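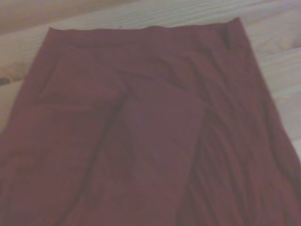
Arif Siriwardena, floor lead, finishing and folding, Lernurham site
Updated 4 August 2025

Folding cells: your questions

Got a lot of these at shift change and on the paper sheet by the time clock. Answers below, quick ones. If yours isn't here, put it on the sheet again.

What is going in, and when?
Two Gellon folding arms, on the two tables nearest the press line. First one is running now, mornings only. Second one in September, once the floor sockets are done. The other tables stay as they are.

Is anyone losing their job?
No layoffs tied to this. I asked for that in writing and got it, copy is on the board by the canteen door. Two open folding posts won't be filled, though. You should know that too.

Who works the cell?
Anyone from folding who wants to train. One person per arm. You load, you watch, you pull the rejects and refold them. Training is two half shifts, paid at your normal rate, not in your own time.

Does my pay change?
Base rate, no. The piece bonus is the messy part. On a cell shift you get your own average bonus from the last 35 shifts, so nobody drops because the arm is having a slow day. After September it gets looked at again. I don't have the new scheme yet and won't guess.

How fast is it?
Slower than you. Best full morning so far was 700 pieces from the one arm. Good hands on a hand table did 974 the same morning. It doesn't stop for a sore wrist, that's the case for it.

What does it fold?
Towels, pillowcases, plain tees, flat stuff. Soft knits are next and they're hard. Take the dark red one at the top of the page. Waistband is wavy, one corner turned up, one side fairly smooth and the other all long diagonal ripples. You or me, we run a palm over it and go. The arm has to find the waistband and pick a place to grip, and a deep fold up the middle can look a lot like an edge.

So do I have to flatten everything for it?
No. Lay it down the way you'd lay it for yourself, waistband away from you, not bunched. Don't spend time smoothing. If it can't take a piece laid like that, we want to know it can't.

What do I do with a reject?
Refold by hand, tick the sheet. Don't send it round a second time. Over 50 ticks in a shift, call me or the Naneo engineer, number is taped to the post.

Will the ticks be used against me?
No. They go to Naneo to fix the arm. No names on the sheet, please dont add yours.

There's a camera on it. Does it film us?
It's on the wrist and points down at the table. It keeps pictures of the cloth. Your hands could get in if you're still reaching when it starts, so wait for the green light, hands clear. Pictures go to Naneo only. Supervisors can't pull them up, me included.

Is it safe to stand next to?
Stay behind the yellow line while it moves. Step over and it stops. Red button is at hip height, both sides. Hit it whenever you want, you won't get asked why. Long hair tied, lanyards off, same as the press.

I've got a bad shoulder. Can I get moved onto the cell?
Ask. There's less reaching but more standing in one spot, so it isn't better for everybody. Mats are ordered. Stools I'm still argueing about.

Can I say no?
To the cell, yes. Hand folding carries on for the Leung order and all the odd sizes, and that's more than half of the work right now.

What about nights?
Nothing planned for nights. If that changes you get told before the rota goes up.

Who do I complain to?
Me first, I'm on the floor till two most days. Or your shift rep if it's me you're complaining about.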